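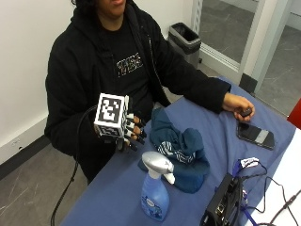

5 min read

Patach Recording Guide
Section 4: Recording hand demonstrations at a table

Section 3 covered installing Patach and pairing the Mak hand unit. By this point the hub should show a steady light and the unit should appear in the device list. If it does not, go back and finish pairing. Takes recorded with an unpaired unit have video and no hand data, and they can't be repaired later.

You will record short takes of one person handling everyday objects on a table. A fixed camera records from the side or from above while the hand unit is tracked by the square markers on its cube. The hand unit has its own camera, and both videos go into the same take.

4.1 Before you start

1. Cover the work area with a plain, matte cloth or mat. Blue is what the Edildale sites use. A glossy tabletop gives glare on the markers.
2. Set the fixed camera so that the lens is 700 mm or more from the nearest edge of the work area.
3. Set both cameras to 60 frames per second. Patach will accept mixed rates but will drop frames from the faster one.
4. Turn on the room lights and leave them alone for the whole session. Aim for 800 lux at the table if you have a meter.
5. Put the hub near a corner of the table, with its ports facing away from the operator.
6. Run the cable from the hand unit to the hub with enough slack for the operator to reach the far side of the cloth.

Caution: Keep the cable clear of chair legs. A sharp pull can unseat the connector inside the cube, and the cube then has to go back for service.

Caution: If you use a spray bottle, close the nozzle or turn it to OFF before the session. The hub is not sealed against liquids.

4.2 Choosing objects

Each session uses one task card. The card lists the objects and the action, for example "lay the cloth flat" or "stand the bottle up." Use what is on the card, but vary the actual items between sessions when you can. A model trained on one bottle learns that bottle.

Cloth is the hardest item to record well. It never lands the same way twice, and this is the reason for asking for so many takes of it. Before each take, pick the cloth up, drop it, and leave it as it falls. Do not arrange it. Folded starts are recorded on a separate card and should be labeled as such.

Other items may stay on the table as long as they are not moved during a take. If you do move one, stop and start a new take.
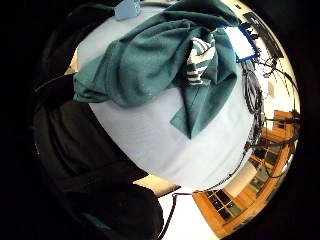

An operator at the Gremmont site wrote in to say that dropping the cloth by hand stops being random after a while: you get used to letting go in the same spot, and by the end of the session every pile looks alike. The suggestion was to change hands for the drop and to turn the task card around every few takes as a reminder to work from another side of the table.

We have added the change of hands to the procedure below. The reminder is up to you. Some sites use the on-screen timer in Patach instead, which can be set to beep between takes.

4.3 Calibrating the hand unit

Calibrate at the start of every session, after any break in which the hand unit was taken off, and whenever the fixed camera is bumped.

1. Put on the hand unit and tighten the strap until the cube does not rock.
2. In Patach, open Devices, select the hand unit, and choose Calibrate.
3. Hold the cube over the middle of the cloth with one face toward the fixed camera.
4. Turn your wrist slowly until all the squares on the screen have turned green.
5. Open and close your grip fully, three times.
6. Choose Save. The residual should read under the limit shown beside it.

Note: If step 4 stalls on one square, check that face of the cube for dust, tape residue or a lifted corner. Wipe with a dry cloth only. Alcohol dulls the black print.

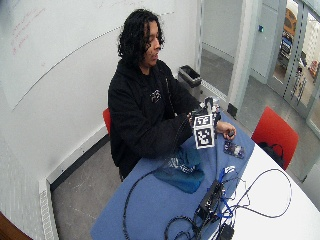
Tracking depends on how many marker faces the fixed camera can read at one time. One face gives a position, but the angle can flip between frames, and you will see the hand model jitter in the preview. Two faces hold steady. A good check is to sit as you would during a take, hold the unit over the cloth in a relaxed grip, and look at the fixed camera's preview. With the operator seated behind the mat and the cube upright, as here, a square marker on the upper part of the cube and another on the lower front are both in view, and nothing needs to be moved. If you can only see one, turn the chair a little or raise the camera, and then calibrate again.

4.4 Recording a take

1. Drop the cloth or place the objects according to the card. Change hands for the drop every other take.
2. Rest both hands at the near edge of the work area.
3. Press Record and wait for the tone.
4. Wait one more second before moving.
5. Do the action at a normal speed. Don't slow down for the camera.
6. Return to the rest position and press Stop.

Your free hand can help if the card allows it. Cards marked "single" mean the free hand stays down for the whole take.

Keep takes that go wrong in an ordinary way. If the bottle tips and you pick it up again, that is a useful example – mark it "recovered" and go on. Delete a take only if someone else reached into the work area, the cable came loose, or you did a different action from the one on the card.

A full session is 100 takes on one card. Stop earlier if your hand is tired. Tired takes tend to have short, dragging motions, and reviewers will reject most of them. 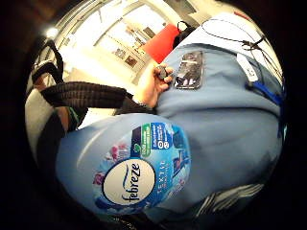
Short sessions can be joined later under Sessions – Merge, provided they use the same card and each one has its own calibration. Patach will not merge two sessions that share a calibration file.

4.5 Checking and uploading

Open the session and play back the first take, the last take, and a few from the middle. Look for:

Sound tone and video start out of step by more than a frame or two
Hand model drifting away from the hand
Marker track shown in red for more than a second
Hand unit camera blocked by a sleeve

A blocked hand camera is the most common fault. Roll or push up long sleeves before the next session. Brief blocking while reaching across the body is acceptable and doesn't need a label.

When the check is done, choose Upload. Leave the hub powered until the progress bar closes. Sessions that fail to upload stay in the Pending folder and are tried again the next time Patach starts.

Next: Section 5, Labels and reviewer notes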